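# About Henby Tractor Records

Henby Tractor Records keeps serial numbers, shop notes and parts cross-references for farm tractors built before the fuel-injection years. We work out of two rooms in Orkport. We don't sell tractors, we don't broker them, and we don't appraise them. If you came here for a value on your grandfather's machine, we'd be wary of anyone who gives you one without seeing it.

## Why we started

Gerd Schmieder spent most of his working life at the parts counter of Brinkmann Implement in Harngate. When the store closed, he took home 15 boxes of service bulletins that were headed for the dumpster. He figured he'd check them against the big online spec lists over a winter. He got through one box.

The lists didn't match the bulletins, and they didn't match each other. Horsepower figures were quoted with no word on whether they were taken at the belt or the drawbar. Oil capacities had been copied from the wrong transmission. One page gave a three-point hitch to a tractor that left the factory without any hitch at all, and at least a dozen other sites had repeated it, typo included.

Hidayah Ismail joined a few years later, after buying a clutch kit on the strength of one of those pages. It didn't fit. She runs the database now and answers most of the mail.

## What we have

The collection holds 1209 documents: operator's manuals, parts books, dealer bulletins and a fair number of handwritten shop cards. From those we have put together full entries for 128 models. People tell us that's a small number. It is. Other sites claim thousands, and we've read a lot of their entries.

Every figure in an entry carries a source and a page. When two sources disagree, we print both and say so. When we can't find a figure, the line stays blank, and we'd ask you to stop writing in with what you saw on a forum unless you can send the page it came from.

"Restored to original" is a phrase we don't use. Most tractors that old have had an engine swap, a repaint or a different front end, and serial plates get moved more often than sellers like to admit. We can tell you what a number was issued to. We can't tell you the plate is still on the right tractor.

## How we pay for it

Lookups by mail or email cost a small fee, and reprints of parts pages are sold at cost plus postage. We send out a printed newsletter every June to 800 subscribers. There is no advertising. We've been offered money by two parts sellers to put their links in our entries and turned both down, mostly out of suspicion about what they'd ask for next.
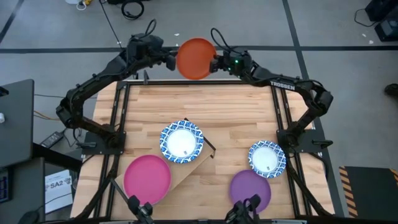

*Two arms, one orange plate.*

## Getting in touch

Write to us with the model, the serial number as stamped, and a rubbing or clear photo of the plate if you can manage it. Gerd takes calls in the morning until 11:30. He will ask how you know what you know, so have the paperwork nearby.

Visits to the Orkport rooms are by appointment. Manuals don't leave the building. Corrections are welcome with a source attached, and the old figure stays on file next to the new one.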